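ok yarn people. blanket thread because I said I would and then didn't for a month

so the pattern is the Camside throw. garter squares, mitered, joined as you go. been in my queue forever. finally cast on because I had a coupon and no self control

yarn. pattern calls for Varden worsted, which I love and cannot afford for a whole throw. did the math three times. closed the tab three times

subbed in Hukier. the wool/acrylic one, not the superwash. slightly thinner, slightly scratchy, a lot cheaper. it does bloom when you wash it. swatch went from sad dishrag to pretty decent blanket

swatch your subs!! and WASH the swatch. I know. I know. do it anyway

gauge before washing was way tight, after washing close enough that I stopped measuring before I could find out otherwise

yardage for the size I'm doing is 1,533 yards. pattern says so right on the front page and I read that as 1,353. ordered for 1,353. you see where this is going

so now I'm short and the dye lot is gone. of course it is. shop had it in every color on earth but mine
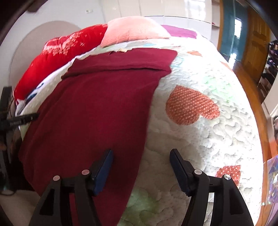
bed corner of the blanket department

put in a restock alert. alert went off at 2 am. by the time I was up they had one skein left in my color and it was a differnt lot

bought it. obviously

plan for the odd lot: alternate it in every other row for the last few squares so there's no hard line. people do this with hand dyed all the time, no reason it can't work with mill yarn

did one test square. in daylight I can find the change if I go looking. under a lamp, nope. moving on

needle talk. started on bamboo, switched to metal at square six. bamboo was grabbing every stitch. Hukier is kinda sticky to begin with, so give it something slick

size 8 the whole way. tried a 7 for the joins and they puckered. ripped. back to the 8

32 sts on the cast on edge, center double decrease every right side row. once you've done two squares you don't need the chart. I could do these asleep and one or two look like I did

mark your center stitch. a scrap of yarn is fine. I skipped it on one square and the miter wandered off to the left like it had an appointment

picking up for the next square: one stitch per garter ridge, go under BOTH loops. under one loop you get a row of little holes. I have a row of little holes

ends. so many ends. weave as you go. I am weaving as I go for the first time in my life and it's annoying every single time and I'm still going to keep doing it

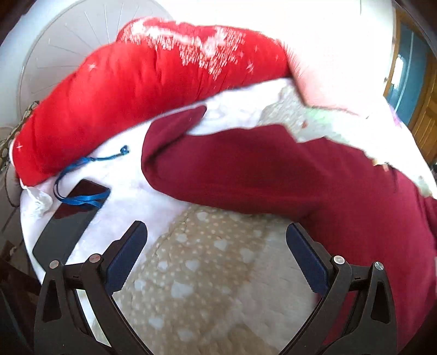
Dvořáček: wait how are you doing the ends, duplicate stitch or just running them up the side? mine always pop out of garter

running them through the ridge bumps on the wrong side, go one way for a couple inches then double back and split the plies a little. nothing has popped yet. ask me after it's been washed a few times

also leave a longer tail than you think. I was leaving these stingy little three inch ones because of the yardage thing and you can't get a needle through anything with that

border. pattern has a plain garter band, 400 and something stitches on a long circular and I am dreading it. thinking about i-cord instead. takes forever, eats yarn, looks so good

do I have the yarn for i-cord. I do not

could do the border in another color? charcoal maybe. or go back to the Varden for just the border, one skein as a treat. it's a bit heavier so I'd drop a needle size. would it pull? somebody must have tried this

poll in my head says garter band, heart says i-cord. bank account says stop typing

blocking: wet, flat, no pins, just patted out. garter doesn't need much. the edges on my early squares wave around some but they calm right down when they're damp. did a set of four as a trial and they came out square-ish

smell of wet wool in the whole apartment tho. two days. fan on, window open, didnt help

deadline is July, wedding present, they don't know. so if you know who I mean, no you don't

will post the border when there is a border. if anyone has Hukier leftovers in a dark red in a drawer somewhere my messages are open, I will trade sock yarn, I have a LOT of sock yarn

Jun 15, 2026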